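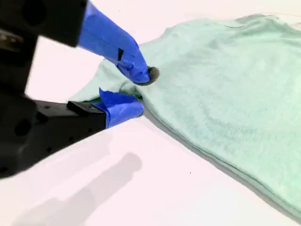

NOTICE TO RESIDENTS OF DRALTORA HOUSE
Laundry Office, August

The Office has received 46 letters concerning the green cloth. Residents are advised as follows.

The cloth was delivered with the linens from Ziltlow and does not appear on the inventory, which lists 2,308 articles. It has been folded each evening and placed on the shelf. Each morning it has been found spread flat on the table. Staff have been instructed to stop folding it.

The resident of Room 112 has stated that the cloth belonged to her mother and was used at breakfast in Veloso. A claim form was issued. Under "proof of ownership" she wrote only that it prefers to be near a window.

The claim was reviewed and approved. The cloth may be collected at 2 p.m. – the resident is asked to bring both hands and no bag.

The table will remain by the window until further notice.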